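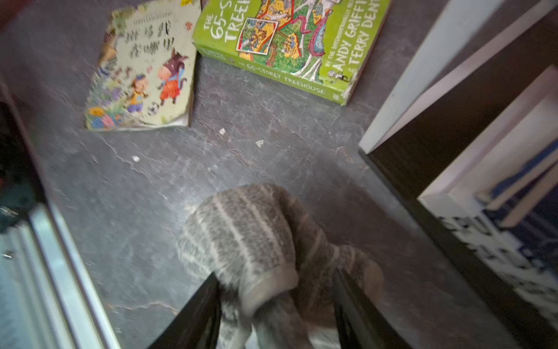 Socks are the item most people ask about when they first get the Markitz floor-tidying kit, and they are also the item it gets wrong most often with the settings it ships with. This page goes through how to set the kit up for soft things on a hard floor, from fitting the fingers to saving a pick that works more than once. I used a small room with a bookshelf on one side, a grey stone-pattern floor and a mix of things left out on it. The striped grey fuzzy sock was the main test piece, held near its middle so that it hangs down on both sides of the fingers, with a picture book and The 65-Storey Treehouse lying flat a little further on. If you can get the kit to lift a thick sock and leave the books alone, most other clothing will follow with small changes.

The kit reviewed is the Markitz Home Arm with the Drikgate two-finger gripper and wrist camera. It is sold as a bundle. You can buy the gripper on its own if you already have a Markitz arm, in which case skip to step 2.

What you need

The arm and its base
The gripper, both fingers, and four short screws (there are two spares in the bag)
The wrist camera and its flat cable
A laptop with the Markitz desk program installed
The hex key from the box, or any 2 mm key
Five or six socks of different kinds
A tray or low box to drop things into

The printed booklet that comes with the bundle covers blocks and cups only. The section on clothing is in the online help under Soft Items, and it is short.

Step 1: Fix the base

Put the base where the arm can reach the patch of floor you want cleared. The arm has a long reach but it is weak at full stretch, so try to keep the working area inside the nearer two thirds. Tighten the clamp until the base does not rock when you push the elbow joint with one hand.

If you are working in a narrow space, check both sides before you turn anything on. Door tracks, shelf edges and cabinet frames all need to be marked as no-go areas later, and it is easier to see them now. Move the elbow by hand through the whole sweep with the power off. If it touches anything, move the base.

Step 2: Fit the gripper

Line up the notch on the gripper plate with the notch on the wrist. Put all four screws in loosely, then tighten them in a cross pattern. Do not use a power driver. The plate is soft and the threads will strip.

Fit the fingers next. They look the same but they are marked L and R on the inside of the root. The flat faces must point at each other. Close the gripper slowly from the program and check that the tips meet. If one tip sits ahead of the other, loosen that finger, push it back to its stop and tighten again.

The Drikgate fingers are smooth. You can buy rubber pads for them, sold separately, and for hard plastic toys I would. For fleecy socks I found the pads a nuisance because lint sticks to them, and I took them off again after one evening.

Step 3: Connect the camera

The cable goes in with the blue side up. Leave a loose loop at the wrist so it does not pull tight when the wrist turns. Start the desk program and open the Camera tab. Both fingertips should show at the bottom of the view. If you see only one, the camera bracket is twisted and needs turning back by hand.

Run the light check. It takes 28 seconds. Rooms with a shiny rail or a glossy floor often fail it the first time. Drawing the curtain was enough for me. If it still fails, tick Ignore Bright Edges and run it again.

Step 4: Mark the no-go areas

Open Room, then Edges. Jog the arm by hand to each corner of the area you want to protect and press Add. Do this for shelves, door frames and anything fixed. The program draws a line between the points and the arm will stop short of it.

The default margin is 20 mm. I would not go lower than that near a shelf, as the fingers are wider when open than the drawing on screen suggests. Markitz say this will be put right in an update. It was still the case in April when I last checked.

Step 5: Set the floor height

This is the step people skip, and it causes most of the trouble with socks. A cup can be gripped well above the floor. A sock lying flat cannot, so the fingertips have to come down very close without pressing.

1. Clear a small patch of floor.
2. Lower the closed gripper using the slow jog until the tips just touch. You will hear a faint tap.
3. Press Set Floor.
4. Raise the gripper and repeat in two other places, well apart.
5. Press Save. If the three readings differ by more than a couple of millimetres, the base is not level.

Vinyl gives slightly under the tips, and carpet gives a lot. On carpet, use the Carpet button, which asks for five points instead of three.

Step 6: Make a soft item profile

Go to Items, New, Soft. Give it a name you will recognise. The profile asks for four things.

Pick height: start at 3 mm above the floor for thick socks and 1 mm for thin ones.

Opening: set this to a bit more than half. Fully open, the fingers sweep up whatever is next to the sock as well.

Grip force: the number runs from 1 to 50 and has no unit. The default for soft items is 10, and this is too low for anything with a pile. The fabric squashes, the motor thinks it has a grip, and the sock slides out on the way up. I settled on 19 for the thick sock and left it there.

Pick point: choose Middle. The other choices are Edge and Highest. Highest sounds sensible, but on a sock it tends to go for the cuff or the toe, and the long end then drags along the floor and over anything in the way. With Middle, both ends hang down and the total drop is shorter.

Save the profile before you test it. The program does not ask, and closing the window loses it.

Step 7: Run a single pick

Lay the sock out on its own with clear floor all round it. Press Find. A box should appear round the sock on screen. If the box takes in part of something else, move that thing away for now.

Press Pick Once. The arm will go over the sock, come down, close, wait a moment and lift. Keep your hand near the stop button for the first few runs.

If the sock comes up and stays up, press Hold and look at it through the camera. The fabric should be bunched between the two flat faces, with some of it showing on both sides. If there is only a thin fold at the very tips, lower the pick height by 1 mm and try again.

Step 8: Add other things to the floor

Once single picks work, put some clutter back. Books are a good test because they lie flat and have strong colours and printed figures on the covers, which the finder can mistake for separate objects. With the factory settings, mine tried to pick a drawing off a cover twice. Going to Items, Ignore and adding Flat Book stopped it.

Very small bits such as scraps of paper are ignored by default. Anything under the size set in Items, Smallest is left where it is. The arm is not a replacement for a broom, and lowering this setting only makes it slow.

Leave a hand's width between the sock and the nearest book to begin with. The arm can work closer than that, but the tail of a long sock may catch on the corner of a cover when it swings round.

Step 9: Set the drop point

Place the tray, jog the open gripper over it and press Set Drop. Add some height for hanging fabric. I use the length of half a sock plus a little. Tick Shake On Release. Without it, fluffy fabric sometimes clings to one finger and goes back out with the arm.

Common faults

The gripper closes on nothing. Floor height is wrong, or the base has moved. Redo step 5.

The sock lifts and then drops. Raise the grip force by two and try again. If you get past 30 with no change, check that the finger faces are clean.

Error 856. The wrist cable is pulled tight. Stop the arm, make the loop bigger and restart the program.

The arm stops halfway and will not go on. It has met a no-go line. Look at the Room drawing, as a point added by mistake will often cut straight across the work area.

The finder sees two socks where there is one. This happens with bold stripes. Turn on Join Near Parts.

Is it worth buying?

For a playroom or bedroom with a hard floor, the bundle does what it claims once the soft profile is set up. It is slow, and setting up took me most of an afternoon. The Rosville arm is quicker to get going and has better printed instructions, but its gripper is made for hard toys and there is no soft setting at all. The Messina kit handles cloth well but does not come with a camera.

I would like to see the default grip force raised and the floor height step put in the booklet. Spare fingers are sold in pairs only. The online help has a profile for gloves as well, which I have not tried.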